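Section 4. Teaching a Task by Hand or by Remote

Applies to: Tinex teach kit, Keria recorder software. Read section 3 (power-up, e-stop check) first.

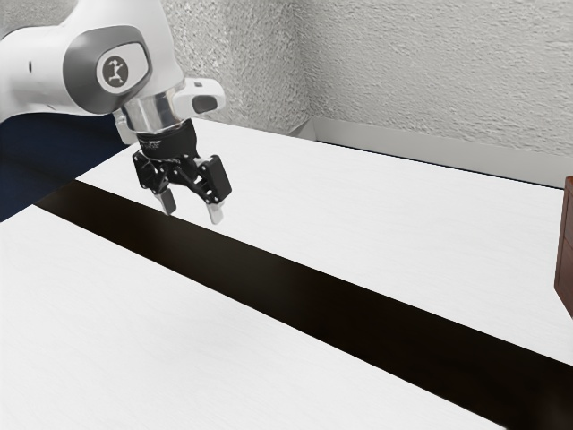 Teaching means you do the task with the arm a bunch of times and Keria saves what you did. Two ways to do it: hand guiding (you grab the arm and move it) and remote (you drive it with the handheld, real or in the simulator). Same recorder for both, same file type at the end. Start every take from a ready pose like the one shown, gripper up off the table, nothing in it, both fingertips pointing down with a gap between them. Doesn't have to be over the black stripe but pick one spot and stick with it. Takes that start all over the place train badly.

4.1 Before you start

1. Run the e-stop check again if anybody else used the station. Yes, again.
2. Open Keria. Pick your station from the list. Simulator stations have SIM in front of the name.
3. New Session. Type a task name, lower case, no spaces. Example: pick_block_left
4. Set take limit. Default is 200, fine for most first jobs.
5. Check free disk space, bottom right. Under 10 percent, stop and clear out old sessions.
6. Open and close the gripper once from the screen. Number on the Gripper line should change. If it doesnt, see 4.6.

NOTE: Task name can't be changed after the first take is saved. You'd have to export and re-import. Type it right.

4.2 Hand guiding (real arm only)

1. Clear the table of anything not part of the task. Coffee too.
2. Press Free Move. Wait for the tone. Arm goes light but holds itself up.
3. Hold the arm by the wrist, other hand on the forearm. Not by the fingers. Not by the gripper linkage.
4. Move to ready pose. Press Save Start.
5. Press Record. One short beep.
6. Do the task. Normal speed, maybe a bit slower. No long pauses in the middle, Keria reads a pause as part of the job.
7. Gripper open/close is on the foot pedal. Left closes, right opens.
8. Finish, back off from the part, press Stop.
9. Keep or Discard. If you bumped something, Discard.

CAUTION: Pinch points at the gripper hinges and between the fingertips. Keep fingers clear when using the pedal. The gripper does not know your hand from a part.

CAUTION: Do not push the arm past a hard stop. If it gets stiff, back up and come in another way.

4.3 Remote teaching (real arm or simulator)

1. Pair the handheld: hold Link until the light goes solid.
2. Select Follow Mode. Start on Slow. Really.
3. Squeeze and hold the grip switch. Arm follows your hand only while its held. Let go and it stops where it is.
4. Trigger closes the gripper, release the trigger and it opens.
5. If you run out of reach, let go of the grip switch, bring your hand back to somewhere comfortable, squeeze again. This is called a re-grab. It's fine in a take, but keep it under three.
6. Go to ready pose, Save Start, Record, do the task, Stop. Same as 4.2 from there on.

NOTE: Up/down is hard to judge on a flat screen. Switch between View 1 and View 2 before you close on a part. Most bad grasps in remote takes are the fingertips stopping short.

NOTE: In the simulator press Reset Scene between takes. Parts do not go back on their own. With Shuffle turned on, Reset also moves the parts to new spots, wich is what you want once you have the hang of it.

CAUTION: Real arm, remote mode: somebody stays at the station with a hand near the e-stop. Every time.

4.4 How many takes

Simple pick and place, one part: start with 50 kept takes, then test. Two parts or anything with an insertion, go to 200. The Vusthorpe sample task that ships with Keria has 626 takes in it and nearly 2,000 grasps if you count the retries, but don't use that as a target. Open it and watch a few to see what a clean take looks like.

Vary the part position. Do not vary the order of steps. If you pick left then right in one take, pick left then right in all of them.

4.5 Checking and sending

1. Session > Review. Play back at 4x.
2. Mark anything with a drop, a stall or a bump. Marked takes are skipped in training, not erased.
3. Trim dead time at both ends. Auto Trim works OK, check the first couple.
4. Export. Choose Kulkarni format unless you were told otherwise.
5. Wait for "Export complete" before closing the lid. Closing early gives you a half file and no warning.

4.6 If something goes wrong

Gripper number stuck. Cable at the wrist, reseat it. Power off first. In SIM, just reload the station.

Error 372. Start pose too far from the saved one. Go back to ready pose, Save Start again.

Arm lags behind the handheld. Other programs running. Close them. Still bad, re-pair.

Arm drifts in Free Move. Payload setting is wrong. Settings > Tool > Weigh, hands off while it runs.

Take saved with zero length. Record was pressed twice. Discard and redo.

Next: Section 5, Training and First Run.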